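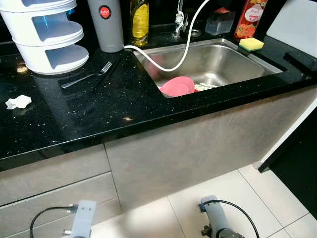
Pemden Court Residents' Association
Minutes of the meeting held 18/01/2021, 7:00 p.m.

Present: Clem McPhee (chair), Hemi Gilchrist, Asanka Biswas, Joar Grønli
Apologies: Bevan Fairweather

1. Previous minutes
Approved with one correction: item 4 should read "side gate," not "front gate."

2. Water pressure
Hemi reported that the top floor still has low pressure in the mornings. Kevar Plumbing has looked at the pump and quoted $800 for a new pressure switch and labor. Joar asked if the switch was covered by the work done in September. Hemi to check the invoice before we accept the quote.

3. Kitchen drains
The stack on the east side backed up again. Residents are asked to scrape plates into the trash and keep rice and grease out of the sink. Asanka will put a notice by the mailboxes.

4. Parking
Visitor spaces are being used overnight. Clem proposed a $50 charge after one written warning. Joar against, the rest in favor. Carried 3 to 1.

5. Stair lights
Shevchuk Electric has replaced the fittings on two landings. The timer on the ground floor goes off too soon. Asanka to call them.

6. Other business
Bevan sent a note asking for the bike room key back. Joar has it and will drop it off.
Bulk trash pickup is still not confirmed by the city.

Meeting closed 8:10 p.m. Next meeting date to be sent by email.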